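Label orientation vs. planner orientation, who's right

gundar_fan
We're running the Tang planner on shelf picks and it keeps treating a box as a box. Same grasp whether it's standing tall or lying flat. Perception hands over a lovely tight cuboid, and the planner shrugs. Has anyone got it to care which way is up?
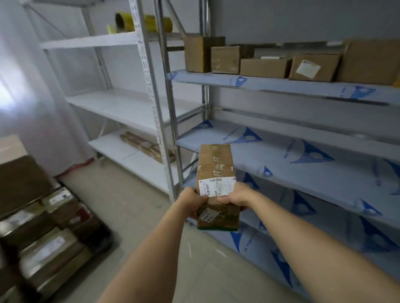 Fudstead, May 29, 2018

Posting from the test room, so the spelling is on you. My plan is to make the grasp depend on aspect ratio. If it's tall and narrow, take it low on both sides. Everything else gets the default.

ykwan
Aspect ratio of what, though? Your cuboid fit is only as good as the cardboard. Tape glare eats depth, and a dented top gives you a box that exists mostly in the covariance matrix.

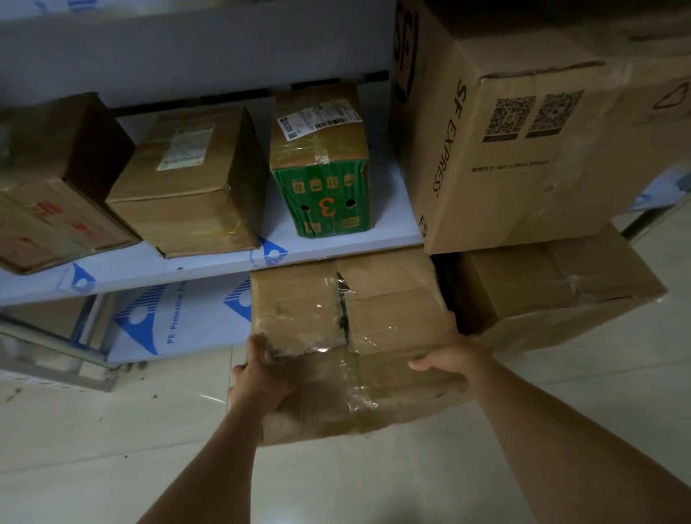 I logged 168 fits on old taped-up cartons, and the long axis flipped in up to 50 of them. Same carton, same shelf, new opinion each time. Anything you hang on that ratio will flip with it.

gundar_fan
So smooth over a few views. Ingate has a filter for that.

ykwan
Ingate has a filter for everything. It runs at whatever speed it feels like.

gundar_fan
Fine. Then I read the label, get the text direction, and call that up.

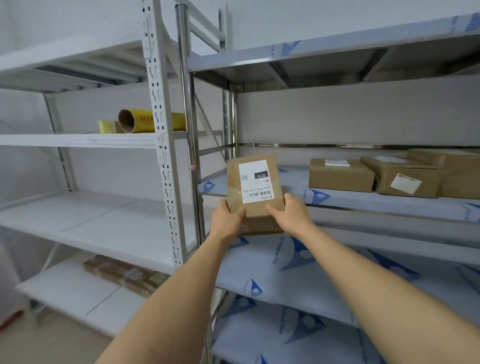

Yung-ching Kwan
Same person as ykwan, different login, don't ask. People stick labels on any way they please. Text direction tells you about the label. Keep it as a yaw hint and get up from gravity.

gundar_fan
I'm still trying the label thing.

ykwan
Of course you are. Post the logs.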